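Pay for the hem

A pair of work pants costs less than a decent lunch for two, and for that reason most people will not pay to have them fixed. I think this is a mistake, and I think towns and employers are in a better position to correct it than shoppers are.

I ran the alterations counter at a dry cleaner in Brindholm for eight years. The prices were on a card by the register. A plain hem was the cheapest thing on it and a coat lining was the most expensive. People read the card, did the sum in their heads, and a good number of them took the pants home again. I never blamed them. If a new pair costs a little more than the repair, and the new pair has no stain on the knee, the new pair wins.

The sum leaves things out. It leaves out the trip to buy the replacement and the fact that the replacement is often thinner than what it replaces. Cheap cotton twill has lost weight over the years. I could feel it under the presser foot. A seam that used to take four layers without complaint would pucker at three, and the cloth next to the stitching would go before the thread did. So the customer who gave up on a torn pocket was back in the store in a year with the same tear in worse cloth.

Some people say the answer is to teach everyone to sew. I am for teaching it. I learned in a school classroom with 30-year-old machines and I have used it every week since. But a person who works two shifts is not going to turn a collar on the kitchen table at eleven at night, and I don't think they should feel bad about it. We don't expect people to resole their own shoes or fill their own teeth. Mending is a trade, and a trade needs customers and a price it can live on.

Poonam Sisodia has the shop on Allen Street, two doors up from the pharmacy. She charges more than I did and she is right to. Her rent is 600 dollars a month for one room and a sink. A good patch on the seat of a pair of pants takes her most of half an hour if she matches the grain, and she does match it. When I asked what would help her most, I expected her to say cheaper rent. She said steady work. Prom dresses and wedding season bring everything in at once, starting in April, and then there are weeks when she could close at noon.

Steady work exists. The hospital laundry throws out sheets with a single tear. So do the two motels by the highway. The school district buys aprons and gym towels by the case and retires them when the binding comes loose, though binding is the easiest repair there is. Mahmoud Linen Service, which handles the restaurants, used to keep a mender on staff and stopped when she retired. Their manager told me that in her last year she put 124 tablecloths back into use. He thought that was a small number. I thought it was a lot of tablecloths to have thrown away the year after.

My proposal is modest. Any public building in the county that buys linen or uniforms should set aside a small part of that budget for repair and send the work to a local shop. Start with 500 dollars a building. Write it into the purchasing rules so it doesn't depend on who has the job. The shops get something to do in the slow weeks, and the storeroom gets its sheets back.

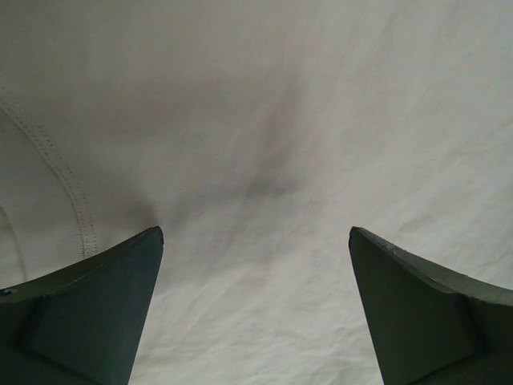 Opinion / Household and Trade

There are fair objections. One is hygiene, and for surgical linen I accept it completely. A patch belongs on a motel sheet or a gym towel and has no place in an operating room. Another is looks. Guests complain about mended sheets, I am told, although a flat darn near the foot of the bed is hard to find even when you know where it is.

The third objection is that software will sort it out. A company called Flotirik has been offering a service where you mail your clothes off and they come back repaired. I tried it with a shirt. The stitching was fine. The shipping cost more than the repair, and when the cuff was left longer than I had asked, there was no counter to walk up to. A fitting is a conversation, and it goes faster with both people in the room and pins in the cloth.

I would also like to see the price cards change. Shops list what a repair costs and say nothing about how long it should hold. A reinforced knee ought to last until the rest of the pants give out, and the card could say so. I never put that on mine, and I should have. People will pay for a thing when they know what they are getting.

The county reviews its purchasing rules every spring. The linen line is on one of the back pages, under cleaning supplies.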